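Jinside Play Kitchen Table Set

README, version 4

Contents of this folder

This folder covers the play kitchen table: the toy dishes, the toy food and the ways they get laid out and put away. It holds 94 sessions and 3,493 clips. Each session is one table of items, sorted or tidied until the person running it calls it done. The notes below are about the items and the table. File formats and loading are covered in the Kinisier notes, kept in a separate folder.

Who to ask

Items and replacements: Chantal MacLeod
Labels and item names: Rezaul Dewan
Table setup and schedule: Clifford Sawatzky

The table

The top is white and has small dark holes in it. They are part of the table and should not be labeled as objects. Early on, several of them were labeled as peppercorns or crumbs, and Rosaire Cormier went back and removed those labels. If you find one that was missed, send the clip number to Rezaul.

The table stays in the same spot between sessions. Items may be anywhere on it at the start, upright or on their sides. A mug lying down is a normal start and does not need to be fixed before the session begins.

Item names

Use these names in labels, in lower case:

ketchup bottle - toy, red with a white cap. It keeps this name wherever it is lying.
oval dish, round plate, bowl - go by shape first, then color. Pale green and gray pieces look alike in low light, so check a second view before choosing.
mug - any cup with a handle. Cups with no handle are "cup".
banana, strawberry, orange - toy food. Half an orange and an orange slice are both "orange".
colander, frying pan, slotted spatula - kitchen tools. Label each one separately even when they overlap.
unknown - use this for anything you can't name from the clip you have. Don't guess from a neighboring clip.

Sample views 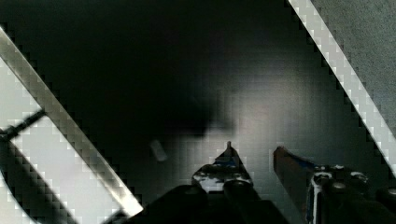
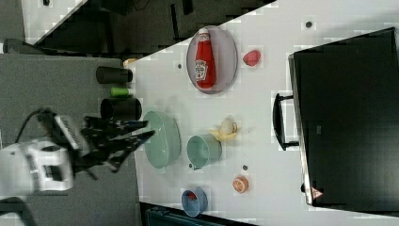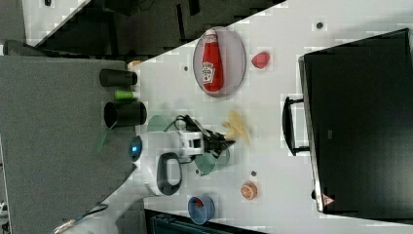
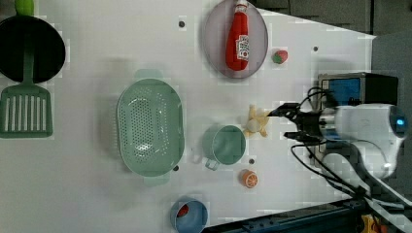

Tasks

There are 7 task types. The first four make up most of the clips.

1. Put the food in a bowl. Any bowl counts unless the task line gives a color.
2. Put the ketchup bottle on a plate. The whole bottle does not have to fit. It counts if it stays there when let go.
3. Stand the mug up. The open end must face up. Handle direction does not matter.
4. Move a food item next to a named dish. "Next to" means closer to that dish than to any other.
5. Clear a dish. Everything on it goes to the table top.
6. Put the spatula in the pan. The handle may stick out.
7. Free tidy. No fixed goal. The person running the session writes one line on what was moved.

Free tidy lines are left as written, including spelling. Jocelyn Wong wrote most of them and uses "veg" for all the toy food, so search for both words.

Known problems

- Bowls with something inside were sometimes labeled empty when the item sat low against the rim. Most are corrected through session 60.
- The banana has been called "corn" and "chips" in a few free tidy lines. The label file has the right name.
- Items at the edge of a view are labeled only if a person could name them from that view alone.
- Dark views have few usable item labels. Leave them out if you are training on item names, or keep them as "unknown".
- The Turko bowls were replaced partway through with a slightly deeper set from Fortin. Both are labeled "bowl" and we did not record the change by session.

Care of the items

Wash the dishes and toy food in warm soapy water at the end of the week and let them air dry on a towel. Do not put the food pieces in the dishwasher - two strawberries lost their paint that way in January. Cracked pieces go in the box under the sink, and Chantal orders new ones when the box is full.

Changes in version 4

Added the slotted spatula to the item list. Merged "orange half" and "orange slice" into "orange". Removed the label "saucer", now covered by "round plate". Task 5 was called "empty the plate" in version 3, and the old name still shows up in some of the task lines.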